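Gutbridge Beacon

Fiona Baxter left the car at Wellow at two in the afternoon, which was late for that hill in August, and went up the lane with her father's map folded the wrong way out. He had marked the tops he'd done in pencil. There were 171 of them. Gutbridge Beacon had a small circle beside it and no tick.

The first mile followed a wall. After that the path crossed a stream and climbed through bracken that came up to her elbows. She stopped twice to drink and once to let a line of sheep go by. The map gave the climb as 600 feet from the stream. It felt like more.

At the gate below Laing Farm a man was fixing a hinge.

"You're going up for the view," he said.

"I'm going up for a tick."

He thought about that. "Keep left of the rocks. Everyone goes right, and it's all bog."
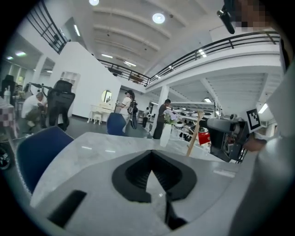
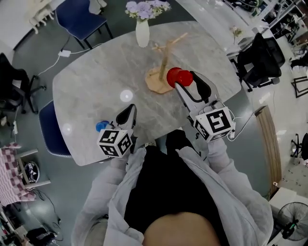
Page last changed: August, 4:10 p.m.

She kept left of the rocks. The ground was dry and the grass was short, and in half an hour she was on the ridge with the wind pushing at her back. The summit was a flat slab with a heap of stones on it. To the north she could see the next three hills, all of them ticked. To the south there was haze.

Her father had turned back here at 79, with a bad knee and rain coming in. He never said how far he had gotten. Walking up, she had looked for a place where a person might decide to stop, and there were plenty.

She sat down out of the wind and ate half a sandwich. Then she opened the map on her knee and found the pencil in the side pocket of the pack. The point was broken. She tried rubbing it on the slab, and after a minute it would make a mark.

She drew the tick next to the circle and wrote an F under it, small, so it wouldn't be counted with his.

The man was gone when she got back to the gate. The hinge was fixed and the gate swung shut behind her by itself.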